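Flisau blue-handled driver: two months in

Reading time: 2 min

I bought the Flisau in June, when my old screwdriver finally rounded off its tip, and I've used it on pretty much everything since – cabinet hinges, a wobbly lamp, the lid of the printer. It's a plain thing. Blue handle, thin silver shaft, no ratchet, no case, no drawer full of bits you'll never touch.

The handle is the part I like best. It's chunky enough that my hand doesn't cramp up, and it's easy to spot on a messy bench (I lose tools constantly, so this matters to me more than it should!). The shaft is slim and gets into spots where my fat Mancuso won't go, like small fittings set close against a rod or a panel. You can come in from the side and still see what you're doing.

Now the gripes. There's no hole in the handle for hanging it up, and it rolls. Mine has been under the fridge twice. I also wouldn't lean on it for anything really stuck. For that I still grab the Mancuso and put some shoulder into it.

Would I buy it again? Yep, and I've already got a second one for the kitchen drawer. If you mostly do big outdoor jobs, get something beefier. For small fittings and brackets around the house, it's the one I reach for first.

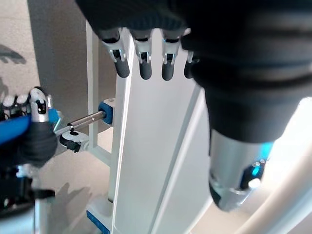
Recent reviews

- Sernilura folding step stool
- Plelbridge bench lamp, 1000 lumens
- Mancuso 200-piece screw assortment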